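We use cookies to improve your experience on this site. By continuing to browse, you accept our cookie policy.

The Fruit Shift: What Automation Did to My Old Packing Job

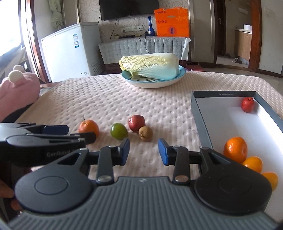
I packed fruit at Rirnudetti for four seasons, so when my old supervisor said the gift box line was getting robot arms I figured I'd be writing a sad story. I drove out in September ready for one! What I found was a bunch of my former coworkers arguing over how to pick up a kiwi. Before an arm packs a single box, people have to show it how, and they do that with hand-held grippers, one piece of fruit at a time. You've got oranges going into a shallow gray-sided tray, a shiny green thing next to a dark-red thing, blue pads closing on each one, and you do it again and again (and again). The training is homework, too. Plenty of the crew do it at their own tables, on a quilted cloth with the TV on the wall and the freezer right there, and the plant pays the same hourly rate.

I tried it for an afternoon. It's harder than it looks! My hands know fruit, but the gripper doesn't have my hands, and for the first hour I kept going too fast. The women who used to beat me on the line beat me at this as well.

So what has changed? The back pain, mostly. Vornen, the contractor running the arms, put them on the worst stretch of the line, the one where you twist and reach all day, and 19 people came off it. Most went to training work or quality checks. A few took the buyout and left, and one of them told me she's still mad about it, which I get. The pay is steady now but the overtime is gone, and in a holiday season overtime was how I bought my truck.

The arms themselves are slow so far. On the day I visited they packed 2,408 boxes, and the people across the aisle teased them all shift. The folks who do the teaching want to know what happens once the teaching is done. Management says there will always be new fruit. My old crew wants that in writing, and they meet with the plant again after the holidays.

Last updated: Oct 3, 2018

Comments

tawfik_r: We got the same setup at our warehouse. My shoulders love it, my paycheck doesn't.

PearLady: Did they really lose all the overtime? That was my whole Christmas.

linefour: Get it in writing. Ours said "always" too.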